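ルース・ワランガ(Ruth Huaranga)
2021年9月5日

1
オープンソースのイベント管理ソフト「Brekus」の日本語訳について、長いスレッドを書きます。私の母語はスペイン語です。日本語は大人になってから勉強しましたので、変な表現があったら教えてください。

2
Brekusは、勉強会や読書会のお知らせを出して、参加の申し込みを受けるための小さなソフトです。自分のサーバーに入れて使います。私たちの町の集まりJumvilleでは、去年からこれを使っています。

3
画面はずっと英語とスペイン語だけでした。日本語を話す参加者が増えて、「申し込みのボタンがどれか分からない」という声を何度か聞きました。それで翻訳を始めました。

4
訳す文字列は全部で2960あります。今朝の時点で、日本語になったものは1723です。半分を過ぎたので、ここまでに学んだことを記録しておきたいと思いました。

5
最初に、道具の話です。翻訳はPOファイルで管理しています。原文と訳文が一組ずつ並んでいる、ただのテキストファイルです。専用のエディターがなくても直せますが、引用符を一つ消すと全体が読めなくなります。私は二回やりました。

6
引用符の事故のあと、保存するたびに検査のコマンドを走らせる習慣をつけました。エラーが出た行の番号を見れば、だいたい場所が分かります。ただし、本当の間違いはその一つ前の行にあることが多いです。

7
一緒に作業しているのは、サルラ・ラワットさん(Sarla Rawat)とイェセニア・モスケラさん(Yesenia Mosquera)です。サルラさんは用語を見て、イェセニアさんはプログラム側を直しています。私は訳を書きます。

8
最初の大きな問題は「event」でした。「イベント」でいいと思いましたが、Brekusの中では二つの意味があります。人が集まる会のeventと、システムの記録に残るeventです。

9
管理画面の「Event log」を、初めは「イベントの記録」と訳しました。するとテストした方が、過去の勉強会の一覧だと思って開いてしまいました。中にはログインの失敗などが並んでいるだけです。今は「動作ログ」にしています。

10
原文が同じ言葉でも意味が違うときは、POファイルに文脈(msgctxt)を付けてもらうことができます。これは訳す人だけではできません。プログラムの側に書き足す必要があります。イェセニアさんにお願いしました。

11
お願いするときは、「訳しにくいです」だけでは伝わりませんでした。どの画面の、どのボタンで、どう誤解されるかを書いたら、その日のうちに直りました。英語で説明するのも練習になります。

12
次に苦労したのは「敬語をどのくらい使うか」です。これは私のような外国人には、とても難しい問題です。教科書には、ボタンの文の丁寧さについての章はありません。

13
初めの訳では「お申し込みくださいますようお願いいたします」とボタンに書きました。丁寧なほうが安全だと考えたからです。ボタンが画面の横幅いっぱいになりました。

14
今のルールはこうです。ボタンは名詞か動詞の短い形(「申し込む」「保存」「削除」)。説明文は「です・ます」。エラーの文は「~できませんでした」。おわびの言葉は入れません。

15
エラーにおわびを入れるかどうかは、まだ意見が分かれています。「申し訳ありません」があると安心する、という方もいます。私は、何をすればいいかが先に読めるほうが助かります。

16
例を書きます。
原文:Your session has expired. Please log in again.
古い訳:申し訳ございませんが、セッションの有効期限が切れてしまいました。再度ログインをお願いいたします。
今の訳:時間が経過したため、ログアウトしました。もう一度ログインしてください。

17
「セッション」という言葉も消しました。プログラムを書く人には自然な言葉ですが、読書会に申し込みたい人には必要がないと思います。管理画面のほうでは残しています。

18
つまり、読む人が違えば同じ原文でも訳が違います。参加者の画面と管理者の画面を別々に考えることは、最初に決めておけばよかったです。400くらい訳してから気がついて、戻って直しました。

19
複数形の話もします。英語には「1 seat left」と「5 seats left」の二つの形があります。スペイン語にも二つあります。日本語は一つでいいので、「残り%d席」だけを書けば終わりです。

20
ここは楽だと喜んでいましたが、ファイルの先頭にある複数形の設定を英語用のまま残していました。日本語は nplurals=1; plural=0; です。これを間違えると、ある数のときだけ英語が出ます。

21
症状が「席が一つのときは正しい、二つ以上で英語に戻る」だったので、原因が分かるまで夜を一つ使いました。同じ症状の人がこのスレッドを見つけてくれたらうれしいです。

22
語順の問題もあります。「%s invited %s to %s」という文です。日本語では「AさんがBさんをCに招待しました」なので、この文は順番が同じで大丈夫でした。でも「%s of %s」は逆になります。

23
「3 of 12」が「12の3」ではなく「3の12」になったら意味が分かりません。番号付きの書き方(%1$s、%2$s)にすれば、順番を変えられます。私たちは「%2$s件中%1$s件」としました。

24
番号なしの%sが二つ以上ある文を見つけたら、訳す前に報告することにしています。あとでまとめて報告しようとすると、忘れます。

25
名前に「さん」を付けるかどうかも話しました。英語の「Hello, %s」をそのまま「こんにちは、%s」にすると、呼び捨てになります。しかし%sの中には団体の名前が入ることもあります。

26
「Jumville図書クラブさん」は、話し言葉なら聞いたことがあります。メールの文では少し変だと言われました。今は「%s 様」にしています。個人にも団体にも大きな問題がないそうです。

27
名字と名前の順番は、まだ解決していません。Brekusには「First name」と「Last name」の欄が別にあり、画面では必ず名が先に出ます。日本の名前では逆になってしまいます。

28
私の名前は名が先でいいです。サルラさんも同じです。山田さんという方が登録すると、困ります。個人的には、欄を一つにして「お名前」とし、本人が書いたとおりに出すのがいちばん良いと思います。

29
この提案は開発の掲示板に出してあります。反対の意見もあります。名字の順に名簿を並べたい団体があるからです。それも分かります。ふりがなの欄の話まで広がって、長い議論になっています。

30
先月からAksideの部屋を借りて、月に一度、みんなで訳す日を作りました。オンラインの人も参加できます。前回は12人が来て、そのうち5人は翻訳が初めてでした。

31
初めての人には、文字列を訳してもらう前に、まずソフトを使ってもらいます。自分で偽の読書会を作って、申し込んで、取り消します。そのあとで訳を見ると、おかしいところを自分で見つけられます。

32
フィデリナ・ウスガさん(Fidelina Usuga)は、取り消しの確認画面で手が止まりました。「キャンセルしますか?」という質問の下に、「キャンセル」と「OK」のボタンがありました。どちらを押せば申し込みが消えるのでしょうか。

33
私はこの画面を何十回も見ていたのに、気がつきませんでした。今は「申し込みを取り消しますか?」「取り消す」「戻る」になっています。英語の原文も同じ理由で直してもらいました。

34
その日の昼休みには、メブラト・ジェマルさん(Mebrat Jemal)がアムハラ語訳の相談をしていました。文字の幅や改行の場所など、日本語と似た悩みもあります。昼休みのほうが長くなりました。

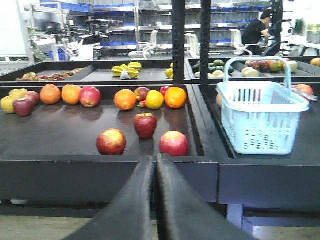
35
用語集の作り方。
表計算のファイルに、原文、訳、使わない訳、理由の四つの列を作りました。「使わない訳」の列がとても役に立ちます。前に話し合って捨てた案が、また出てくるのを防げます。

36
用語集から少し写します。
attendee:参加者(出席者は使わない)
organizer:主催者
host:進行役(ホストは使わない)
venue:会場
waitlist:キャンセル待ち
draft:下書き

37
「host」は管理画面でサーバーの意味にもなります。その場合は「ホスト」です。ですから上の「ホストは使わない」は、参加者の画面だけのルールです。用語集にも画面の種類を書く列を足すべきかもしれません。

38
「waitlist」は最初「待機リスト」と訳しました。意味は正しいです。でもサルラさんが「日本の友達は全員、キャンセル待ちと言う」と教えてくれました。辞書だけで決めてはいけない言葉でした。

39
カタカナの長音も決めました。「サーバ」か「サーバー」か、「ユーザ」か「ユーザー」か。私たちは伸ばします。どちらでも読めますが、混ざっていると検索で見つかりません。

40
数字と単位の間に空白を入れるか。英字と日本語の間に空白を入れるか。これも混ざっていました。私たちは入れないことにしました。例外は「%s 様」のように、名前との間だけです。

41
日付の形式は訳す人の仕事だと知らずに、長い間放っておきました。「Sep 5, 2021」のような形が残っていたのは、書式の文字列が英語のままだったからです。年、月、日の順に直しました。曜日は括弧に入れます。

42
週の始まりを日曜にするか月曜にするかも、設定の中にありました。日本のカレンダーは日曜始まりが多いと聞きましたが、手帳は月曜始まりも多いそうです。とりあえず日曜にして、管理者が変えられるようにしてあります。

43
機械翻訳について質問をもらいました。下書きに使う人はいます。禁止していません。ただし、使った場合は「要確認」の印を付けて、別の人が読むことにしています。

44
私の経験では、長い説明文はわりと良い訳が出ます。一語だけの文字列が危ないです。「Book」が「本」になり、「Save」が「救う」になりました。「Book」は予約のボタンでした。読書会のソフトなので、私もしばらく本だと信じていました。

45
テスト用のサーバーには「puma」という名前が付いています。訳を入れて一晩待つと、次の朝に画面で見られます。待つのが苦手な人は、自分のパソコンで動かすこともできます。手順書は英語ですが、短いです。

46
画面で見ることはとても大事です。POファイルの中では正しく見えた訳が、スマートフォンでは途中で折れて「申し込/む」になっていました。これはイェセニアさんがCSSを直しました。訳を短くして逃げる方法もありましたが、これ以上短い動詞が見つかりませんでした。

47
メールの件名も同じです。「【Jumville】お申し込みを受け付けました」は、通知の画面では後ろが消えます。大切な言葉を前に置いて、「申し込み完了:(会の名前)」に変えました。

48
これから残っているのは、ほとんど管理画面です。権限の設定、バックアップ、プラグインの説明などです。使う人は少ないですが、間違えたときの影響が大きいので、急がないで進めます。

49
特に「Revoke」「Disable」「Suspend」「Deactivate」の四つを、どう区別するか困っています。今の案は「取り消し」「無効化」「一時停止」「停止」です。最後の二つが近すぎます。良い案がある方は、返信をください。

50
手伝いたい方へ。プログラムの知識は要りません。母語が日本語の方には、訳すことより、読んで「変です」と言っていただくことをお願いしたいです。私には、その「変」が聞こえないことがあります。

51
たとえば私は長い間、「ご参加してください」と書いていました。文法の説明を読んで、これが正しくないことは理解しました。今は「ご参加ください」です。耳で分かるようになるまでは、もう少し時間がかかりそうです。

52
日本語を勉強中の方も歓迎します。短い文をたくさん読むので、良い練習になりますし、分からない漢字があれば、それは参加者にも難しいかもしれないという大事な情報です。

53
その情報から変わった訳もあります。「当該の催しは既に締め切られております」という文がありました。私が頑張って書いた文です。「この会の申し込みは終わりました」になりました。

54
次の集まりは9月の後半に、またAksideで開きます。日にちは決まったらここに書きます。ノートパソコンがない方は、紙に印刷した用語集を読む係もあります。赤いペンは用意してあります。

55
追記:22の「招待しました」の文について、もう質問をもらいました。三つ目の%sが会の名前のときは「に」でいいですが、役割の名前のときは「として」になります。そのとおりです。文脈を付けてもらうように、さっき報告を出しました。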